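Comparing two grippers on a two-arm table without fooling yourself

Last updated March 16, 2023

Most gripper comparisons I read are worthless, and I include the first one I did myself. Someone bolts on a new set of fingers, picks up a foam cube, films it, and announces that the new fingers are better. Better than what, at what, and how often? If you are about to spend money on the strength of a maker's video, spend an afternoon on the steps below first.

I used the Graltar fingers and the Cukham fingers, with the Hayat controller driving both arms. None of these firms paid me, and after reading this none of them is likely to.

What you need

Two arms that share a table, or one arm and a lot of patience.
A fixed camera that sees the whole table, plus a small one at the wrist.
A dark backdrop. Black cloth is fine.
A handful of ordinary objects in different shapes.
A spreadsheet. Paper works too, but you will lose it.

Step 1. Write down what counts as a success

Do this before you switch anything on. My rule is that the object has to leave the table, stay in the fingers for 4 seconds and go down again where it was meant to go. A pick that ends with the object sliding sideways and being caught by luck is a failure. You will want to argue with this rule later, when your favourite is losing. Don't.

Step 2. Choose awkward objects

Foam cubes flatter everybody. Pick things with handles, thin edges, rounded ends and slippery faces. Include something that stands inside something else, so the fingers have to go in past a rim. Leave out anything you have already tuned for, however well it photographs.

Step 3. Match the settings

Same speed, same closing force, same approach height. The Hayat software keeps separate profiles for each arm and will happily load an old one without telling you. I lost 2 full sessions in January to a force limit left over from another job. Open each profile and read the numbers off the screen before every session.

Step 4. Run enough attempts

Ten picks tell you nothing. I ran 864 attempts over the whole comparison, split evenly between the two sets of fingers, and swapped the sides halfway so that neither set always had the better arm. Change the order of the objects as you go. Log every attempt as it happens, including the ones you would like to call a practice run.

Step 5. Look at more than one view

The overhead view makes every approach look tidy. The wrist view shows you what the fingers hide, and on a wide finger that is a lot.
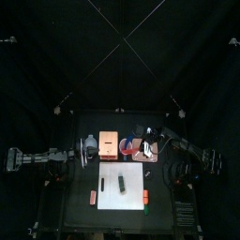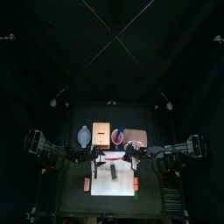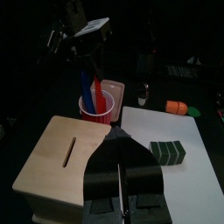
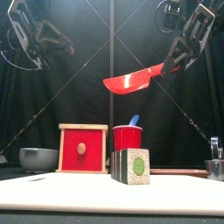

Finger shape gets far less attention in the sales pages than closing force, and I think that is the wrong way round. A strong grip in the wrong place just throws the object further. Watch where the object sits between the fingers and how much of it hangs out to one side. The red plastic knife is a fair test of this: it is held by the handle, with the wide blade sticking out level, so the weight is all to one side of the grip. Try a pick like that with your own fingers, then move the arm sideways at working speed and see if the far end dips. If it does, log the angle as well as the result, or you will end up scoring a drooping grasp the same as a firm one.

Step 6. Do the sums, then distrust them

Work out the success rate for each object separately. A single overall figure hides everything useful. Trusdale, whose finger pads I tried briefly and then left out, quotes one overall figure and no list of objects, so I can't say what it means.

In my results the two sets came out closer than either maker would like. The Graltar fingers did better on handles and the Cukham fingers did better on flat blocks. On cups I would not bet either way. The gap on blocks shrank when I swapped sides, so part of what I had put down to the fingers belonged to the arm.

Step 7. Keep the raw log

My log file has 3735 lines, counting the controller's own warnings. I have gone back to it more often than to the summary table. If you publish your numbers, publish the log with them, and say which firmware you had loaded.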